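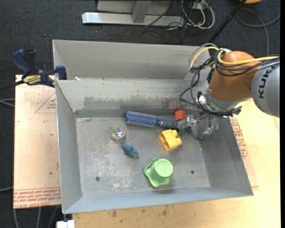

Cletutard asked by letter, before the meeting, why the draft rules still let a person put a hand into the bin when the arm is only paused. The letter says that paused is a software state, and that their own people were taught to trust only a stop they have made themselves. It was agreed to take this first, ahead of the minutes of the previous meeting.

Working group on bin picking practice
Minutes of the meeting held at Firkside
28 March 2021
By the minutes secretary

1. Reaching into the bin

The group discussed the letter at some length. The member from Hinrichs was of the opinion that a full stop for every fallen item would make the work very slow, and that people will then find a way around the rule. The member from Valix answered that a slow rule is still better than two rules, one for visitors and one for staff. After discussion the following wording was accepted:

"No person reaches into a bin, or over the edge of a bin, unless the arm is in protective stop and the person reaching has the pendant in the other hand or has locked it off."

Hinrichs asked to have it recorded that they accept the wording but would like to look at it again in June.

2. Fixing of the bin

Clause 4 of the draft says the bin must be "secured". Two sites had read this differently. The group prefers that the clause names the means: a bar clamp or a bolted bracket, checked by hand at the start of each shift. Tape alone is not accepted. It was asked if one clamp is sufficient. No decision; the sites will try with one and with two and bring their results -- Firkside offered to keep the record.

3. Speed during trials with mixed objects

The present limit for the arm inside the bin walls is 40 per cent of the programmed speed. Valix reported 92 trial runs at this limit, with 3 contacts between a finger and a bin wall. None of these caused damage to the gripper. Cletutard would like a lower limit for the first run after any change of fingers. Agreed, the figure to be proposed by Cletutard in writing.

4. Test objects

There was a long exchange about which objects belong in the common set. The old list has 47 entries and several can no longer be bought. The group agreed on these points:

- Household things and toys of irregular form stay in the set, also brushes.
- Clear or shiny objects are reported separately in the results.
- Broken objects are taken out the same day and written in the log.

5. Cables

Cables on the arm must have enough slack for the whole reach, but loops should not come lower than the wrist flange when the arm is at its home position. One member found this too strict for older arms. The clause stays as a recommendation -- "should" and not "must" -- until the next revision. Cables on the floor are to be kept out of the place where the operator stands. This part is a "must".

6. Minutes of the previous meeting

Accepted with one correction of spelling.

7. Other business

The colour of the warning labels was raised again and put off. The next meeting is in June, at Hinrichs.

Recent items
Draft rules for bin picking cells, revision 3
Start of shift checklist (one page)
Letter from Cletutard on paused state
Common object set: replacements wanted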